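Stop Folding Your Gym Shorts

I have a theory that most of the misery in doing laundry comes from about four kinds of clothing, and that we'd all be happier if we gave up on folding at least two of them. My sister Sena Kwofie thinks this is a moral failing on my part. She folds everything. She folds dish rags. I love her, but she once spent most of a Tuesday night at my place "fixing" my dresser, and I couldn't find a sock until the weekend.

Let me be clear that I'm not against folding. A good cotton T-shirt folds beautifully, and it stays where you put it. Jeans, same thing. Towels are a pleasure (I will fold towels during a ball game and be sorry when they run out). But athletic shorts? The fabric is slippery, the waistband wants to bunch, and if there's a mesh lining it crawls out the side the second you think you're done. You smooth one leg and the other one wrinkles up. Then you put the thing in a drawer, pull out the pair underneath it, and the whole stack goes over anyway.

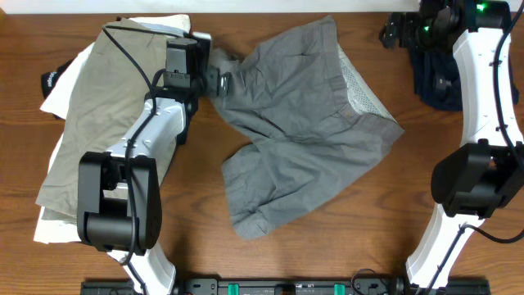

So where should gym shorts go if you don't fold them?
In a shallow bin or a drawer of their own, laid in flat or just dropped in, with the waistbands all at the same end so you can grab a pair without digging.

I've lived that way since January and I have no regrets. My bin is an old Fokurside thing with a cracked corner, and it holds every pair I own. Putting them away takes me maybe 20 seconds. I used to stand at the table for a good 8 minutes, squaring up hems on clothes I was going to sweat through by dinnertime!

Sena's argument is that wrinkles show. Sure, some. But these are shorts for running and mowing the lawn, and the wrinkles mostly fall out once you've moved around in them for a bit. She also says that once you quit folding one thing, you quit folding all of it, and I'll admit I was a little worried about that one. Hasn't happened. If anything I'm pickier about my shirts now, because I'm not already annoyed by the time I get to them.

What I do still insist on is sorting first - pile on one side, clear space on the other, one thing at a time in the middle. And turn the linings right way in before anything goes in the bin. I'm relaxed about laundry, but I have my limits.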